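3. Reasons for Replacing a Phone

The previous section described how owners were recruited. We now turn to the reasons they gave for replacing a phone. The survey reached 2,000 adults who had bought a new handset through the Salov chain of stores, either at full price or under a monthly payment plan. Each person was asked to name the main reason for the purchase before seeing any list of possible answers. The open question came first so that the wording of the list would not shape the reply. Answers were then sorted into groups by two readers working separately, and cases on which they disagreed were settled by discussion.

Battery life was the reason named most often. Owners spoke of phones that no longer lasted through a working day or had to be kept near a charger. A smaller group named a broken screen, and a smaller one still named the camera. Few owners mentioned the release of a new model, even among those who had bought the Gollton handset in the month it went on sale. Store records show that the Gollton launch brought a sharp rise in purchases, and it would be easy to read that rise as a response to advertising. The survey answers suggest that many of these buyers already wished to replace a failing phone and had waited for the new model before doing so.

The same pattern has been discussed for other home electronics, including personal computers, where a single worn part can be changed and the rest of the machine kept (Figure 3).

Figure 3. Open desktop computer tower lying on its side on a slotted aluminum work table, with a robot arm reaching into the case.
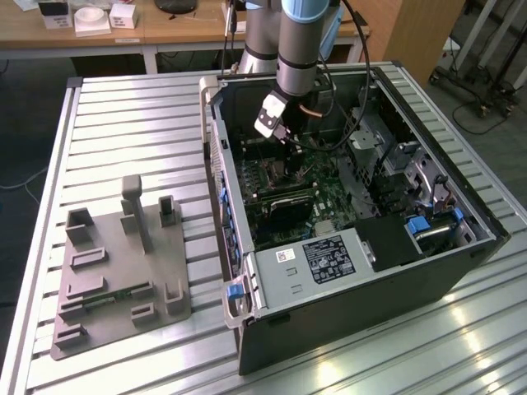 Lambros Theodorakopoulos, in written comments on an earlier draft, objected that owners asked at the time of purchase will tend to give a practical reason, whatever their real one, and that battery life is the easiest such reason to give. He proposed that stated reasons be compared with the condition of the old phone when it was handed in.

We accept the point in part. Trade-in records were available for owners who gave up their old phone at the counter, and these include a battery reading taken by store staff. Among the owners in this group who named battery life, almost 30 percent handed in a phone whose battery was still rated as good. The remainder had a battery rated as fair or poor. Stated reasons therefore overstate the role of battery wear, though they do not create it.
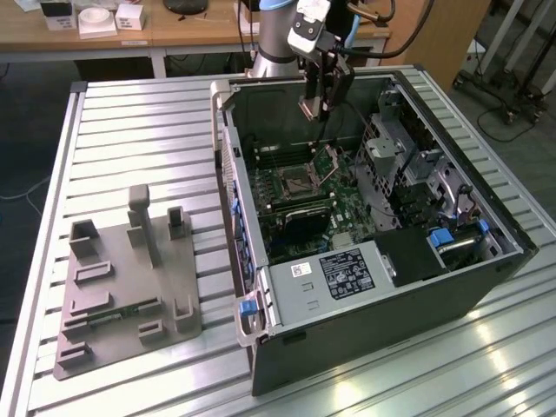 A further question is whether owners knew that a battery could be replaced. Many did not. Of those who did, most believed that the repair would cost more than it does at the stores in question. Krawczyk, which handles repairs for the chain, posts its prices at the service desk but not in the area where new phones are shown. Owners who had looked up a repair price before buying had kept their last phone for a median of 30 months, longer than the median for owners who had not. We do not claim that knowing the price caused the longer period of use. People who take care of their phones may also be more likely to ask about repairs.

Results for the Fluver line are reported separately in the appendix. Fluver phones are sold with a removable back cover, and their owners were too few to support a comparison by age or payment plan.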